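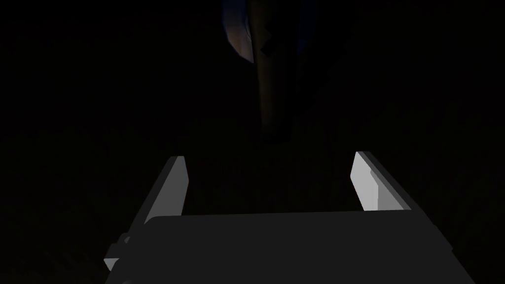
Spending the money before we've got it: kit planning for the Skulville arm

Project report, part two. Saturday, March 8, 2025

When I picked this project I thought I'd be writing code all year. So far I've mostly been reading price lists, and I've got quite into it (my flatmates are very bored of hearing what a gripper costs). The idea is that our department buys one small robot arm for the second years to share, and my job is to say which one, what goes on the end of it, and what we should leave out. The budget is 3000 pounds, all in, and it has to be spent before October.

I started with a simulated version so we could try things out before ordering. It's free apart from my evenings, and it lets you find out that a gripper is too wide while you can still change your mind.

What I wanted first was a feel for the size of the hand. On a spec sheet you get a jaw opening and a weight and that's your lot. From behind the palm you get a much better idea of how much room the body takes up, and it's a lot! I'd been comparing grippers on how far they open and hadn't given the housing a second thought.

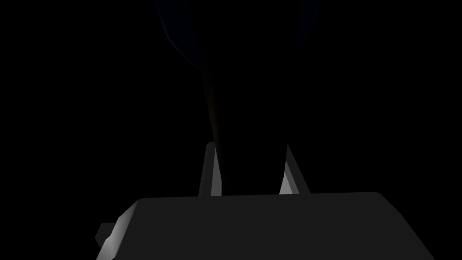

Figure 1. Simulated gripper from behind, jaws open. The body is far wider than either finger.

So I added a column to my spreadsheet for body width, and that knocked out two of the options straight away. What's left is the Gonard and the Lopes. The Gonard comes with its own parallel gripper and a power supply, and the Lopes is cheaper but you buy the hand separately, plus an adaptor plate at 199 pounds. Once you add the plate the gap between them nearly disappears, which annoyed me because I'd already told everyone the Lopes was the bargain.

The other big question is what the arm is going to be asked to do. The second-year brief talks about household jobs - cupboards, shelves, putting things away - so I've been planning around those. Furniture is awkward because it's big and flat and you come at it from funny angles.

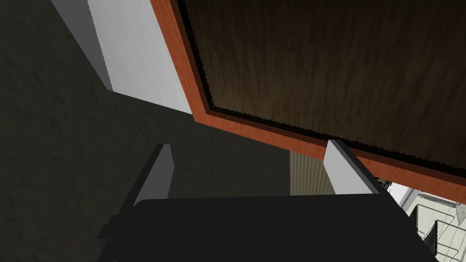

For that sort of work I'd put reach ahead of payload. A cupboard door doesn't need lifting, but you do need to get the hand near it without the elbow ending up in the wall. Both arms look fine on paper. I'd still like a week with a loan unit before we sign anything, and I've emailed both firms to ask (one reply so far, from Lopes, very friendly, no loan unit).

Then there's the floor space. We've been offered a corner of the Minik lab, and I've been trying to work out whether a corner is a good thing or a nuisance. Fewer people walking behind the arm, which is nice for safety, but two walls to bump into. 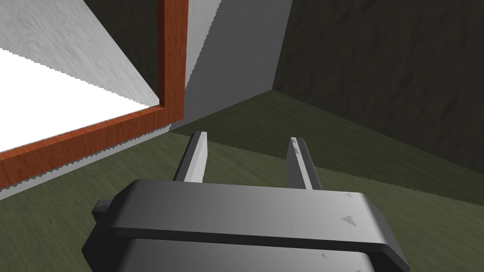 Figure 2. Gripper pointing down into the corner of the simulated room, nothing held.

My feeling is we take the corner and pay for a proper base plate so the arm can't creep. I've also put in 3 sets of spare fingers, an emergency stop and a lockable box for the controller. There are 13 lines in the full list at the back of the report, and the only one I'd drop if money got tight is the second power lead.

Still to do: get a written quote for the Gonard with delivery on it, measure the lab doorway, and ask whether the base plate can come out of the furniture budget instead of ours.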